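Home Diary Archive About

Sep 12, 2026

Finished the first draft of the radio play!! All 327 pages of it, if you count the ones with nothing but sound cues. I've been at it since February and I still love the lighthouse scene best.

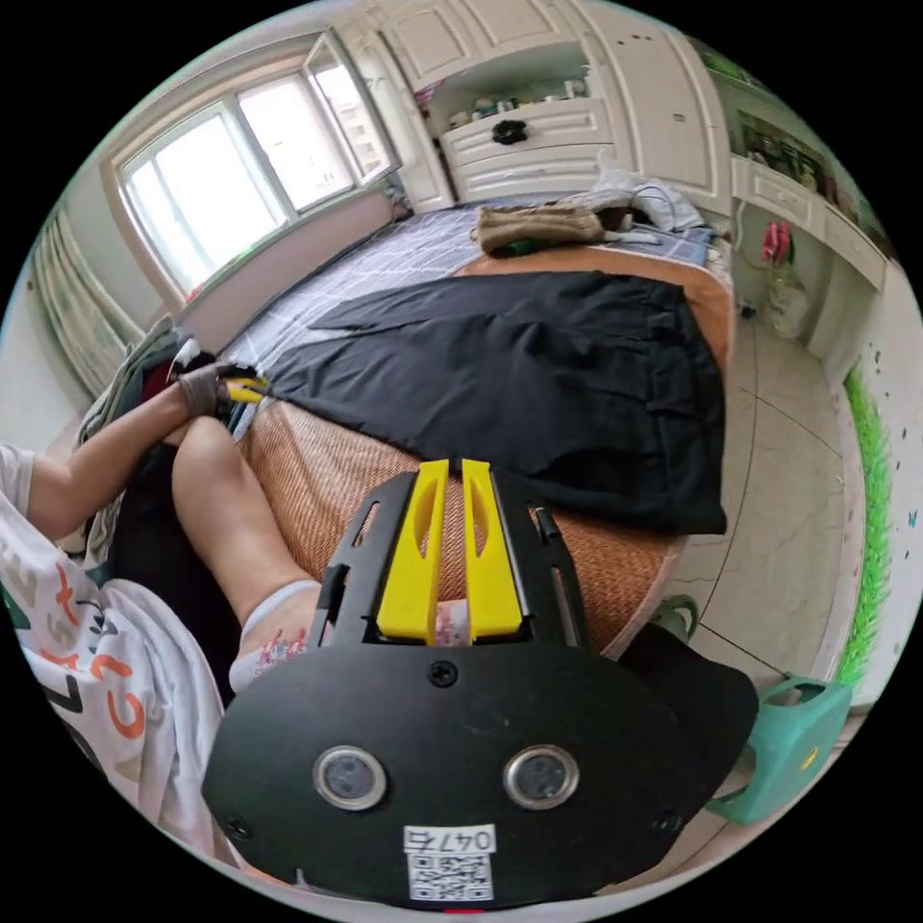 Act two was the beast. Godelieve wanted the storm earlier, and she was so right — the whole thing woke up. I also gave the ferryman a costume, silly for radio, but I hear people better once I know what they wear. He now has white ankle socks with a little pink and red pattern, just like the one in the photo, and suddenly he talks twice as fast.

Amado read the ferryman down the phone last night and did the cough so well I laughed for ages. 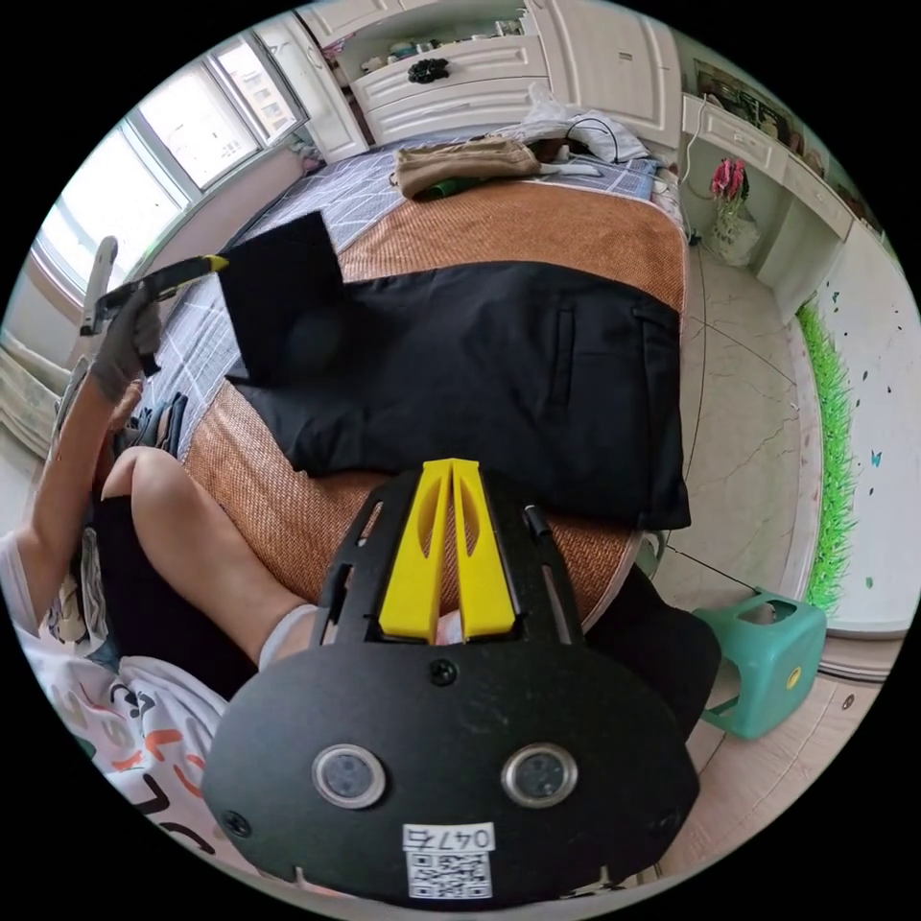 Then we argued happily over the ending. He wants the boat to reach Prirkholm, I want it still out there with the foghorn going. I've written 2 versions and we'll read both aloud!

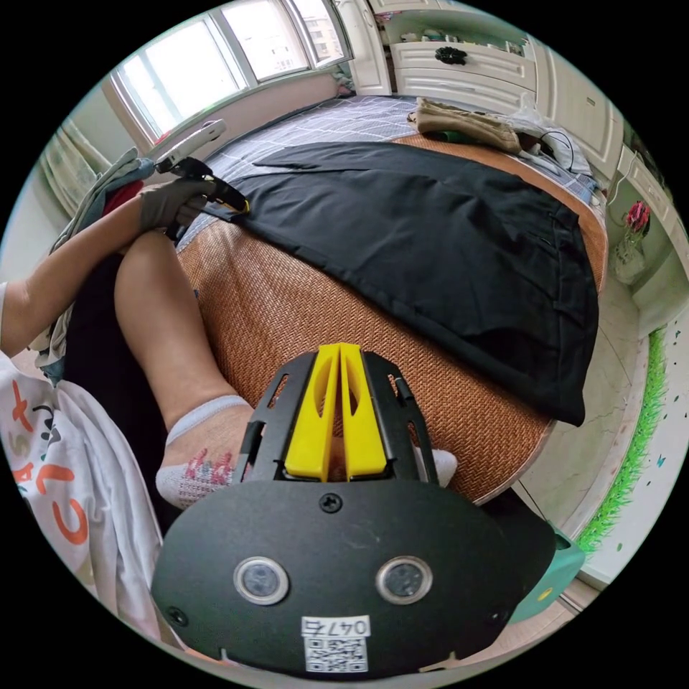 White sock, gray glove.

Tomorrow, the foghorn.

Comments

Parviz Hassanpour: Leave the boat out there, please!

Kenneth Fajardo: Prirkholm for me. Is the cough staying in?

Older Newer Top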